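The broadcaster's favourite number

For most of January, viewers of the Astico evening bulletin heard that the Tivholm bypass would bring 1000 jobs. They heard it from the newsreader, then from the reporter standing in a lay-by, then again in the business round-up. By the third night the words "ministers say" had dropped off the front and it was simply a fact.

I went looking for where it came from. The ministry's press release cites a study by the consultants Vogler. The study runs to 146 pages, and the number appears on one of them, in a table of "possible outcomes" over 19 years. It is the highest figure in the table. The lowest is a good deal smaller and has never, as far as I can find, been read out on air.

Astico told me its report was "balanced and properly sourced". I asked what the source was. The press release, they said. 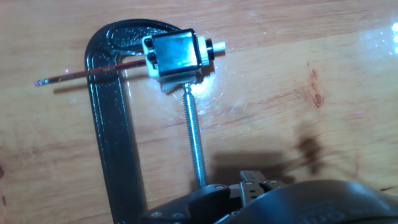 A clamp and a small component on a wooden table. Manufacturing was among the sectors named in the ministry's release.

To be fair to the bulletin, it did carry an opposing view. It lasted 3 seconds and was a man shouting outside the town hall. The minister got a chair, a glass of water and a question about how pleased he was.

Rival channel Stollier has enjoyed all this a great deal, and has run its own item on Astico's bias. I watched it twice. It quotes an opposition leaflet almost line for line and doesn't say so.

Both newsrooms will tell you that they are short of staff, and I believe them. But the study is free to download, and the table is on page 88.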